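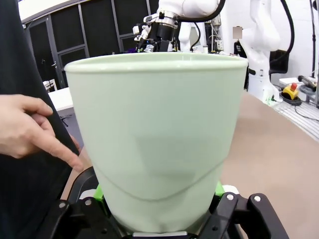

Bucket

A bucket is an open-topped container, usually round and wider at the rim than at the base, used for carrying and holding liquids or loose solids. Most buckets have a hinged handle, called a bail, fixed at two points near the rim. The word pail is used for the same object in much of the United States, although some trades keep the two words apart. In dairy work, for example, a pail is the vessel milk goes into, and a bucket is used for feed and water.

Shape

The tapered side lets empty buckets nest inside one another, and it also makes it easier to tip out the contents. A rolled or thickened rim stiffens the mouth, the part most likely to bend or crack when the bucket is lifted full. Straight-sided buckets hold more for the same width but do not stack, and they are now uncommon outside of well work and brewing.

Some buckets have a pouring lip, a second handle near the base, or measuring marks on the inside wall. Fire buckets were often made with a rounded or pointed bottom so that they could not be set down and were less likely to be borrowed for other work.

Materials

Early buckets were made of wood, bark, leather or tightly woven plant fiber. The stave bucket, built up from narrow boards and held by hoops, was made by coopers and had to be kept damp. If it dried out, the staves shrank and it leaked until it had soaked again. Leather buckets were lighter and did not break when dropped, and towns kept them for fighting fires.

Sheet metal replaced wood in most households during the nineteenth century. Galvanized steel, coated with zinc to slow rust, became the standard farm bucket and is still sold. Enameled buckets were preferred indoors because they were easy to clean, but the coating chips.

Plastic buckets came into wide use after the Second World War. Most are made of polyethylene or polypropylene by injection molding, in which melted plastic is forced into a closed mold and cooled. They do not rust and weigh less than steel. They are weakened by long exposure to sunlight, and cheap ones turn brittle in very cold weather.

Local manufacture

Gristel was a center of stave bucket making before metal buckets became cheap. The Whitelaw works, on the river below the town, sold buckets in three sizes and supplied most of the dairies in the valley. It employed 93 people at its largest. The works changed to galvanized ware, then to garden tools, and closed when the upper river was dammed. Its stock list, which ran to 746 items, is kept at the Gristel town library.

In Ludatau, where the wells are deep and narrow, a tall bucket with a weighted rim is still made by hand. The weight tips the bucket as it reaches the water so that it fills without being jerked on the rope. Similar buckets are known from Grollow, but those have the weight on one side only -- a simpler arrangement that wears the rope faster.

Household and farm use

Buckets are used for mopping, washing, feeding animals, mixing plaster and mortar, picking fruit and bailing boats. A bucket holding 20 liters of water weighs a little over 20 kilograms, more than many people can carry safely for any distance. Where water must be carried far, two smaller buckets hung from a shoulder yoke are easier to manage than one large one.

Buckets that have held paint, solvent or pesticide should not be used later for food or drinking water. Small children can drown in a bucket with only a little water in it, and buckets should be emptied after use.

Customs

A bucket race is held in Grollow each May. Runners carry a full bucket over a course of 80 yards, and the winner is the one with the most water left among those who finish before the bell. Spilled water may not be replaced.

See also: Barrel; Cooperage; Well; Yoke

Last updated: 22/10/2019

Contact | Copyright | Back to top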